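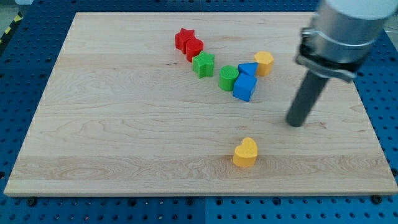

I finally made it out to Primdale for the winter open day at Romaniuk, after promising a certain coworker since December that I'd go and report back. If you've never been, it's an integrator with a shop floor a good bit bigger than the parking lot suggests, and once a year they roll up the door and let people like me wander in and ask annoying questions. The sign-in sheet said Jan 17, 2018 at the top and I was number 66 on it, before lunch!

I went for one thing, and that was end-of-arm tools. We've been fighting with a two-finger gripper at work that hates small parts, and I wanted to see what else people are putting on the end of an arm these days. So I skipped the welding cell (sorry, welding fans) and headed straight for the tooling area at the back.

Daryna Skoryk was running the tables there and she is a great person to get stuck next to. She'd set things up so you could compare tools on the same little tasks, and my favorite was the plain rod. It's one smooth dark gray stick with a rounded tip, clamped to the wrist with a silver bracket, and all it does is push. No fingers, no suction, nothing to open or close. The job is to shove little colored blocks around a wooden board: stars, cylinders, a cube, a yellow heart, that kind of thing. You call out something like "heart over to the green star" and then you try to get it there with a joystick, and wow, is it harder than it looks.

I took three turns. The cylinders roll off the side of the tip if you come in even slightly wrong, so you end up chasing them in tiny nudges. The cube is nice and polite until you push off center and it spins on you. The heart was my nemesis. Push on a lobe and it turns, push near the point and it turns the other way, and I never did get a straight line out of it. Daryna's tip was to back off, go around and push from a fresh side instead of trying to fix it mid-push. That helped a lot. My best run was 19 seconds and I was weirdly proud of it.

Next I tried the Sanero two-finger on another station, and then the Menon suction cup. The Sanero was slow but solid, and I liked the feel of the controller better than ours (less lag, or maybe just better tuned). The suction cup was fast on anything flat, and pretty hopeless on a crinkly bag. I asked about cycle life on the cups and got "depends on your dust," fair enough.

What I kept thinking about on the drive home was cost, though. Daryna said you can turn a rod and make a bracket for some 200 dollars if you've got a friendly machinist, and the collar comes off with a hex key when you want to swap tools. For us, where half the job is squaring parts up against a fence, pushing might cover more than I'd have guessed. I'm going to mock one up and try it on the small trays first.

Couple of practical notes if you're thinking of going next year. Park on the street side, the back lot filled up early. Wear closed shoes or they'll send you back to your car. The coffee is free and the chili was five bucks and worth it. The controller talk in the side room runs 50 minutes and goes pretty deep on force limits, so grab a chair near the front, the guy talks quietly. They gave out a sheet with the joystick settings from the pushing station, and I've got a spare copy if anyone wants it.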